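Kallio Puts "Sort Before You Store" to the Test, Finds Half of It Works

Kitchen group says paper, tape and a tray help with cup clutter, but doubts the bigger claims

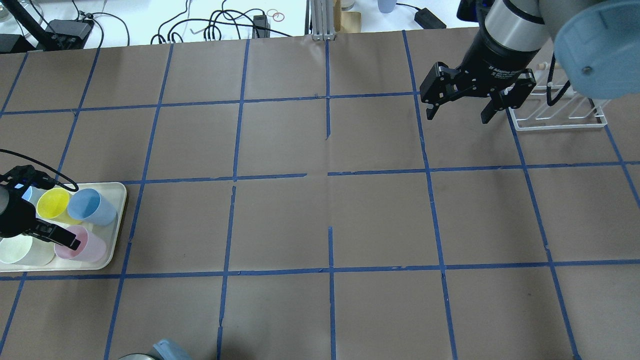 CUNDASOV – Kallio, the household advice group, today released the results of its December trial of the popular "sort before you store" method, which asks people to lay out their cups on a marked table before anything goes back in the cupboard. The method has been sold as a cure for messy kitchens. Kallio is not convinced.

The group asked 1,131 households to try it with kraft paper, blue painter's tape, a shallow tray and whatever dish rack they already had. Of those, 1,059 finished.

"People liked the grid, and I can see why," said Melati Latuheru, who ran the trial. "You put the tape down and you feel organized. Then you still have the same cups and the same cupboard. I would like to see someone explain what the squares are doing after the first evening."

Plastic cups kept on a tray did better. Households said they were easier to find and easier to carry to the table, and most left the tray in use after the paper came up. Wire racks got mixed reviews – fine for plates, less fine for small cups that tip between the slots.

Kallio also looked at the ready-made sorting mat sold by Grenum, which comes with the lines already printed. Testers found no gain over paper and tape.

"It's a nice mat," said Salvador Pinheiro, who wrote the report. "I wouldn't buy two."

The group warns that the trial relied on what people reported themselves, and that a tidy shelf in December may say little about the same shelf in spring. A follow-up with the Jirik neighborhood kitchens is planned.

The full report, with the tape layout and a list of questions Kallio could not answer, is free on request from the Cundasov office.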